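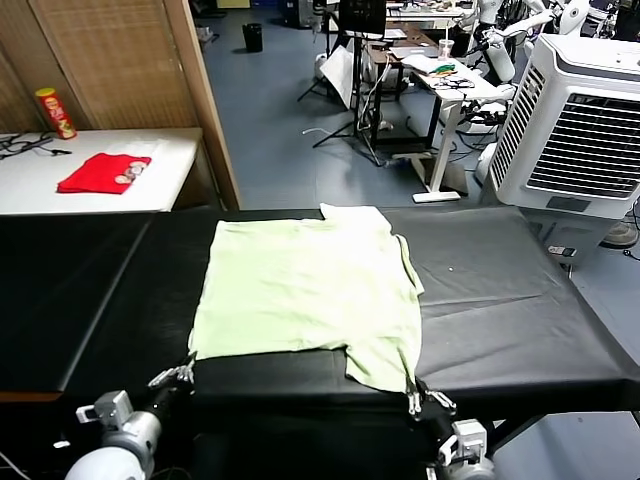 Re: Skoline creditor vote and the Nulora offer

I read the offer document last night and can answer part of this.

> Does anyone know if the Nulora offer covers the small suppliers, or only
> the banks? We are owed 236 invoices going back to last October and the
> administrator's office has sent us nothing but a form letter. Also, is the
> Tretholm plant part of the sale or not? The notice reads both ways.

It covers both, but on different terms. The two banks get 75 percent of their secured claims, paid over three years. Unsecured trade creditors are in one class, and there are 622 of us on the list. Anyone owed $3000 or less is paid in full within 60 days of court approval. Above that you can take a fixed share in cash or cut your claim down to $3000 and be treated as a small creditor. The choice is on page 4 of the ballot and you have to mark it, otherwise you are put in the cash share group.

On your invoices, they are added together and count as one claim. File a single statement with the list attached. We sent ours invoice by invoice and it came back.

Tretholm is in the sale. What is left out is the land behind it, which Skoline leased to Sung two years ago. That lease stays with the old company and the rent goes into the pot for creditors. The notice calls both of them "the Tretholm property," so I see why it was confusing.

I have not decided how to vote. The offer says nothing about open purchase orders, and we have two of those. I wrote to the administrator to ask and will post the reply when it comes.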